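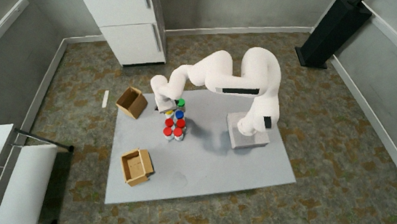

I spent most of my weekend sorting out the spice cupboard, and I have opinions now. My oldest find was a tin of ground cloves I bought for a December cake back when I still lived in Marnport. It smelled like a pencil box. Out it went, along with 13 others - including two kinds of paprika I couldn't tell apart with my eyes shut.

My neighbor Sumathi Amin came over halfway through and talked me into buying whole cumin and coriander from now on. She toasts hers in a dry pan for a minute or two, lets them cool and grinds only what she needs for the week. I tried it that same night on a tray of carrots and ate nearly all of them standing up!

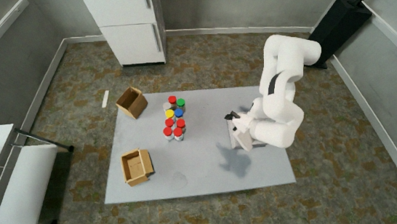

How long does ground spice keep?

I give mine a year, less for anything that lives near the stove. Whole seeds last a good deal longer. If you rub a pinch between your fingers and smell nothing much, it's done.

The other thing I changed is where everything sits. The rack over the oven looked nice but it was cooking my oregano all day long, so now it's all in a low drawer by the fridge. I write the month I opened each one on a bit of masking tape. Fenna Bakker wrote in to say she does hers by cuisine, and I may steal that (my turmeric and my thyme have no business being roommates). 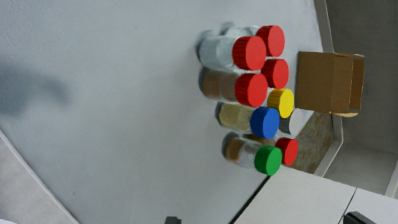
*Small jars with screw-on lids, most of them red or some other bright color.*

Next time: Hanneke's pickled onions, plus what I did with 2 pounds of limes.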